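# How does a song become number one?

Maybe you have heard a person on the radio say, "And now, the number one song of this week!" Everybody in the kitchen starts to sing. But who decided that this song is number one, and how did they decide it?

The answer is a music chart. A chart is a list of songs, and the songs stand in order. The song which people played or bought the most is at the top. The next one is number two, and so it goes down the list. Some charts have 10 songs, and some have many more.

## In the old times: counting records

When your grandparents were young, people bought music in shops. A song came on a flat, round record made of plastic. You paid for it, you took it home and you put it on the record player.

The people who made the charts asked the shops, "What did you sell this week?" At first they did it by telephone or by letter. The shop owner looked in a notebook and gave the numbers. It was slow work, and sometimes the notebook had mistakes. Later the shops got machines which read the little black lines on the package, and the numbers became better.

## Today: counting plays

Today most people don't buy a record. They listen to music on a phone, a computer or a speaker. This is called streaming. The word comes from a stream, which is a small river, because the music flows to you little by little while you are listening.

Every time you listen to a song, a computer somewhere writes down one play. You must usually listen for a short time before it counts. If you jump to the next song after two seconds, there is no play. On many services the line is half a minute.

Let us imagine an island with the name Tallell. On this island there are 1000 people, and all of them love music. One week, a band called the Bollelau Boys has a new song. It gets 755 plays. A singer from the town of Meireles has a song too, and it gets 80 plays in the same week. The Bollelau Boys stand higher on the Tallell chart. This does not mean that their song is better! It only means that it was played more times.
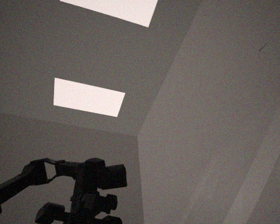
**If I play my favorite song all day long, will it go to number one?**

One listener is too small to move a big chart, and many charts also have a rule against this. They count only a certain number of plays from the same person in one day. The other plays still make music in your room, but they don't go into the chart.

## A play and a sale are not the same

Now comes a part that is a little difficult. Some people stream a song and some people still buy it. How can we put both in one list?

Think about it. When you buy a song, you pay for it one time and you can listen to it for years. When you stream it, you listen once. So the chart makers say that one sale is worth many plays. Each chart has its own number for this.

On our island, the Mellilton Chart Office decided that 60 plays are the same as one sale. So if a song gets 60 plays on Monday and one person buys it also on Monday, the song has two points. You can try it with other numbers and a pencil.

## What about the radio?

Some charts count the radio too. When a station plays a song, many people hear it at the same moment, in cars, in shops and at the dentist. The chart makers try to learn how many people were listening. A station in a big city can help a song more than a station in a small village.

Other charts don't count the radio at all. They say that the listener did not choose the song, so it should not give points. For this reason the same song can be number one on one chart and number nine on another, and both charts are right.

## Why do songs go down again?

A chart usually looks at one week only. When the new week begins, the counting begins again from zero. A song that everybody loved in spring may get tired by summer, and a new one takes its place. But some songs come back every year. Holiday songs sleep for eleven months, and then they wake up and climb the chart again.

## Make your own chart

You can make a chart with your family or your class.

1. Ask each person to name three songs they listened to this week.
2. Write down all the songs on a big paper.
3. Make one small line next to a song each time somebody names it.
4. Count the lines and write the list again, with the biggest number at the top.

If two songs have the same number, they can share the place. Do it again next week and look which songs moved up, which moved down, and which are new.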